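We use cookies to keep this site running. Accept | Settings

Clearing a snack off the desk before you write

Move the food first and the pens last. Crumbs and sugar get under everything otherwise.

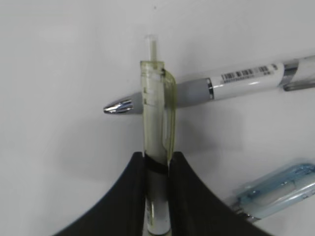 Pens go back once the surface is wiped. Test each one on scrap paper and throw out the dry ones. A see-through barrel like the yellow-green one saves a step, as the refill shows through the plastic.

Put the roll in a bowl with a rim.

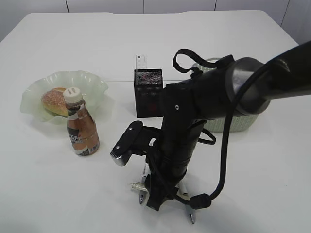

Cap the drink before you move it.

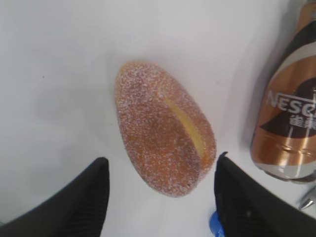
Page last changed: 27th June

Lift sugared rolls straight up and brush the loose sugar into your hand. 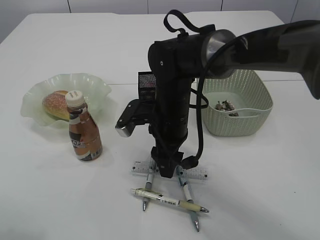 Can I use a wet cloth?
Use a damp one, then dry the desk with a towel.

2 comments

Bison: I keep pens in a basket. Works fine.

Walteo: Dry brush first or the sugar smears.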